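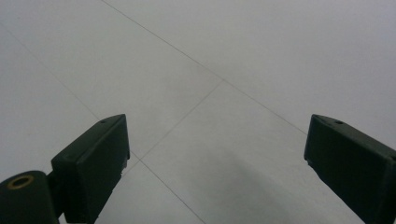
Yasuo Nomura had read the rain gauge at Murnley every morning at nine for longer than Rafferty Zamora had lived there, and in April he asked her if she would take it over. He asked her in his kitchen, after she had brought back a ladder. She did not answer straight away. She looked at the floor, which was laid with large pale grey tiles, the thin joints between them running off at a slant to each other, and she thought about nine o'clock, and about all the mornings when she was not really a person until ten.

"It's only five minutes," Yasuo said.

"Every day, though."

"Yes. It has to be every day."

She asked what happened when he went on holiday. He said he didn't go on holiday. He had gone to his sister's in Oda once and had rung the next-door neighbour each morning from the hall, and the neighbour had read the measure from the wrong side, so there were four days in the book that he had marked with a small cross and did not trust.

He showed her the gauge. It stood at the bottom of the garden on a square of short grass, away from the apple tree and the fence. It was a copper cylinder sunk into the ground with its rim sticking up. You lifted off the funnel, took out the bottle, and poured what was in it into a glass measure. Then you crouched until your eye was level with the water and read the bottom of the curve, not the top. You wrote the number down before you tipped the water away.

"Before," he said. "Always before."

"Why, do people forget?"

"I forgot. Twice. You stand there with a wet hand and you think it was three point something."

Rafferty had come to Murnley to be near the hospital when her mother was ill, and had stayed on afterwards because the rent was low and moving was a bother. She did the accounts for a tyre firm from her back room. She had no interest in rain. But she said she would do it for a month while Yasuo had his knee seen to, and he gave her a key to the side gate and a pencil. The book lived in his kitchen drawer, in a bread bag.

For the first week she set an alarm. It rained on two of the days. On the dry days she still had to go down and look, and write a nought, and she found this harder than the wet ones. She wore her coat over her nightclothes and went along the lane with her hair flat on one side. The postman said good morning to her as if it were quite usual.

Yasuo sat in the kitchen with his leg up on a stool and heard the gate. He did not ask her for the figure. She gave it to him anyway, and he nodded, and she wrote it in.

The book was the ninth. The other eight were on the shelf over the fridge with the telephone directory. She took down the first one while the kettle was going. It wasn't in his handwriting. It was in a big leaning hand with a lot of ink in it, and on the inside cover it said Haruto Hirano, and under that, Gillia Cottage.

"Who's this?"

"He had the gauge before me. He lived at Gillia, up where the road bends. The house has gone now. When he got too old he carried the gauge down the hill in a wheelbarrow and asked me if I had a bit of flat ground."

"And you said yes."

"I said I'd do it for a month," Yasuo said. 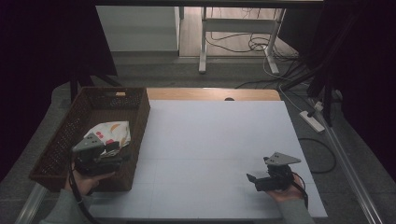
She laughed at that, but on the way home she was cross about it. She thought it had been a sort of trick. At lunch she wrote him a note saying that the month meant a month, then read it over and didn't take it round.

Haruto Hirano wrote things in the margins. Yasuo never had. Yasuo's pages were all figures, one under the other, with the decimal points in a straight line. Hirano's had figures too, but beside them he put whatever was on his mind. Cow in garden. Frost on funnel, warmed it with hand. Letter from Daichi. No letter. In one place he had written only the word teeth. There was a whole wet November where he put nothing at all beside the figures, and then on the last day of it he wrote, Better now.

She took to reading a page each morning while she drank the tea that Yasuo made. He could stand by then if he held the worktop. She asked him who Daichi was.

"The nephew. Daichi Imai. He went on the boats and then he sold pianos. He came to the funeral in a very good coat."

"Did he write much?"

"I don't know. It'll be in there, I suppose."

It was in there. She started to look out for it. Letter from Daichi, eleven point two. No letter, nought. She began to feel that the rain and the letters had something to do with each other, and she told Yasuo so, and he said that was just how it looked if you read down both columns at once. He said he used to see it too. 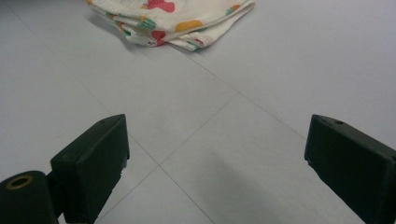
At the end of the month his knee was not right and they gave him another appointment. Rafferty said she would carry on until it was. She stopped setting the alarm, as she was awake anyway. The tyre firm had a bad quarter and cut her hours, and she took on some bookkeeping for a man called Haruto Tamura who hired out marquees. She asked Yasuo if he was any relation to the other Haruto. Yasuo said it was only a name, there were plenty of them.

Mr Tamura wanted to know about the weather all the time. He rang on a Friday job, as he called it, to ask if it was going to rain on a wedding. She told him she could only say what had already come down.

"What use is that?" he said.

She put the question to Yasuo the next morning. He was washing a cup and he went on washing it for a bit.

"They send for the sheets every so often," he said. "Someone adds them to the other sheets. I had a young man here once who wanted to know about one particular night, for a court case. A wall had come down. I gave him the figure and he thanked me and I never heard which way it went."

"Didn't you want to know?"

"I did, a bit."

That was the night with the biggest number in the book, 70 millimetres. She had seen it and taken it for a slip of the pencil. He told her the bottle had overflowed into the outer can, as it's made to do, and he had stood in the dark with a torch in his mouth, measuring it out in lots and keeping a tally on his arm in biro. His wife had held the umbrella over the measure, not over him. He hadn't gone to bed at all. He remembered that the lane was running and that there was a dustbin going down it upright, quite slowly, with the lid on.

It was the most she had ever heard him say in one go. She rinsed her own cup and went home and did Mr Tamura's invoices.

The second appointment was put back, then kept. They told him the knee was as good as it was going to get, and he could manage the garden path if he went down sideways. He told her this on June 20, 2023. She had that morning's figure ready, and she said it, and he wrote it in himself to see how it felt. His decimal point was in line with hers. She had been copying him without noticing.

"So you'll have it back," she said.

"If you like."

She put the pencil down on the table. She got as far as the side gate and stood there with the key in her hand, a small flat key with a bit of green string on it. There was cloud over towards where Gillia used to be. She thought about the path, which was brick and had moss on it, and about him going down it sideways in January.

She went back in. He was putting the book into its bread bag.

"You could do the dry days," she said, "and I could do the wet ones."

"How would we know which it was? Until we'd looked?"

"We'd ring each other up."

He thought about this. He folded the end of the bag under and put it in the drawer.

"He had a cough, Hirano," he said. "Towards the end. I used to go up there some mornings and read it for him, and he'd sit on the step. That was before the wheelbarrow. He always wanted to hold the bottle."

"Nine o'clock, then," Rafferty said.

"Nine. Bring some milk if you're passing, I'm nearly out."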